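**Two-finger vs. multi-finger for garment handling, wrist camera placement**

**tbrandt_81**
Looking at the Clamura two-finger against the Dramido hand for picking shirts off a rail. Controller is a Higuchi at 600 Hz. Anyone run both?

**wczerwinski**
Both, 30 picks each. The two-finger dropped 2. The hand dropped more, mostly on thick collars.

**lowbacklash**
30 is too few to rank anything. Same approach pose for both?

**wczerwinski**
Same pose, same hangers. I'd still take the parallel gripper for fabric.

**lowbacklash**
Disagree. A parallel gripper pinches the neighboring garment as soon as spacing gets tight. Fingers can separate first.

**tbrandt_81**
What about cameras? The Dretora wrist mount is cheaper than a second head unit.

**Waldemar Czerwiński (wczerwinski)**
Wrist first, then head:
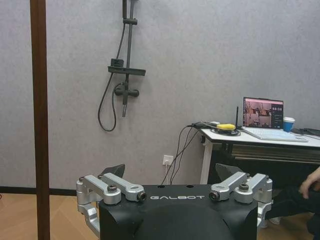
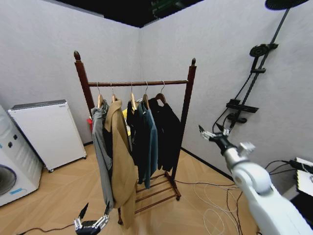
I would keep both cameras and spend less on the controller. Wrist only is fine for the last stretch of an approach, but you plan the pick from the head view. It gets the whole rail and all five hangers, including the black garment tucked between the gray one and the tan coat. The wrist view gives you linkage position and whatever is behind it.

**lowbacklash**
Agreed on cameras. Not on the gripper.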